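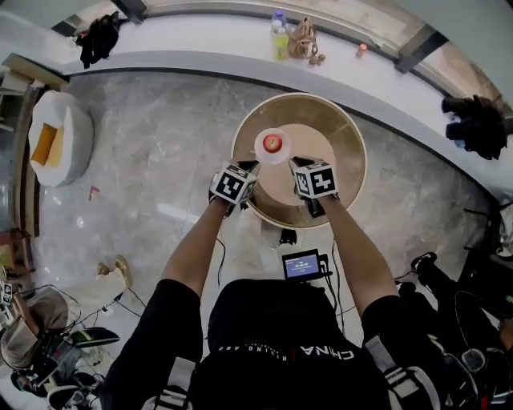

According to a reader in Duvville, the cup was never the problem, the tabletop was. The message arrived after our earlier piece on stoneware and glazes, and it argued that a chipped cup usually tells you more about the surface it was set down on than about the clay. We took the point to the workshop manager at Carretero, a small firm that makes and repairs round pedestal tables for cafes and lobbies.

Mar 14, 2022
By the Furnishings Desk
12 shares | 4 comments

The manager agreed with the reader, up to a point. "A hard rim takes more damage than a soft one. If you have a wooden top with a metal edge, the wood forgives you and the edge does not. People slide a cup off to the side, it tips against the metal, and that is where the chip comes from."

Carretero fits metal rims to most of its round tops. The reason is wear. An unprotected wooden edge on a public table is struck by chair backs, belt buckles and trays, and the finish fails there first. Once the finish is gone, water gets into the end grain and the top begins to move. A metal band stops most of that, at the cost of a harder perimeter.

"We set it a hair below the wood," the manager said. "You can feel it with a fingernail, but a cup does not catch on it. When the band stands proud, we get the table back."

The shop has kept a repair log for the last 1404 tables through its doors. Edge damage is the most common entry. Second is the pale ring left by heat or moisture, which the manager considers a matter of finish and habit in equal parts. Oil finishes mark sooner and are easier to fix. Lacquer resists longer, but a deep mark in lacquer means stripping the whole top.

Asked which finish the shop recommends for a table used mainly for fruit, coffee and light meals, the manager did not hesitate. "Hardwax oil, two coats, thin. Wait a full day between them. Most of the bad tops I see were put on too thick. The outside skins over and the inside stays soft, and then a cup sticks to it in warm weather."

Acid is a separate question. Cut fruit left directly on oiled wood can darken it, particularly on species high in tannin. A whole apple does very little harm. The manager suggests a cup or bowl all the same, mostly to keep fruit from rolling.

"A round table has no corner to stop anything. On a floor with any slope at all, an apple will find the low side. We check the top with a level in 4 directions before it leaves, but we can't check the customer's floor."

Floors came up several times. Polished stone is the most difficult, in the shop's experience, as it is slick and seldom as flat as it looks. A pedestal base on stone needs adjustable feet with a wide pad. Carretero buys its pads from Skonik and replaces them at every service. The manager would not say that they were the best available, only that they had stopped looking for others.

Cup choice received a shorter answer. For a firm table, the manager prefers a thick, rounded lip and a foot ring that has been ground smooth. An unglazed foot ring works like fine sandpaper. Over 90 days of test use on a sample panel, one rough cup cut through a fresh oil finish and left a gray arc in the wood. A smooth one of similar weight left nothing that could be felt.

"Turn the cup over in the store and run your thumb around the bottom," the manager said. "If it scratches you, it will scratch the table."

A cup with a rough foot can be corrected at home with wet sandpaper of a fine grade, used flat on a sheet of glass. The work takes a few minutes – longer for stoneware – and the cup should be washed before it is used again.

Carretero is now fitting out a lobby project called Nodance, with work due to finish in June. The tops will be oiled and rimmed, and the bases leveled on site. The client asked for glass covers over the wood, and the shop advised against them. Grit collects between the two layers and marks both. The client is still deciding.

Filed under: Tables, Care and Repair
Comments (4)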